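Visit to Hendricks, Clerkthorpe

Agata Fiore and I spent an afternoon at the Hendricks workshop in April to see how they choose grippers. Bleddyn Hopkin met us at the door and took us straight through to the test benches.

The main bench has two arms facing each other over a white table, both fitted with black finger grippers. Bleddyn's team sets out kitchen things and toy fruit and works through the same list with each set of fingers.

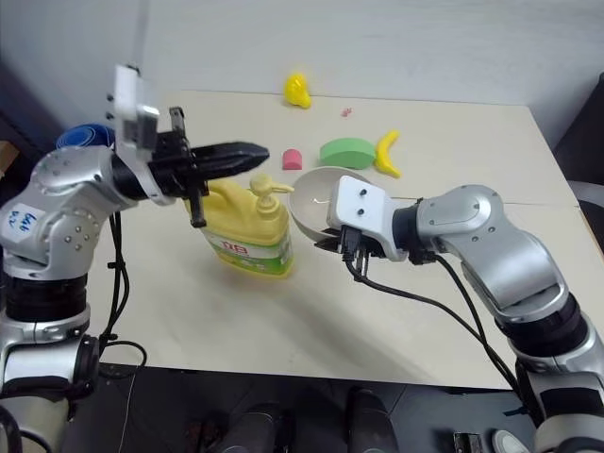 Each set gets 100 tries per item. Bowls are the hard part, according to Bleddyn — the fingers have to hold the rim without tipping it. The older fingers managed 52 on the bowl and the longer ones did better, though he would not give us the figure yet.

We also saw the Clakuvent controller, still on loan. Agata asked about delay between the two arms and got a straight answer: 5 milliseconds. Tea was in the canteen upstairs, and we left by the loading bay.

Contact us | Copyright Fikel | Back to top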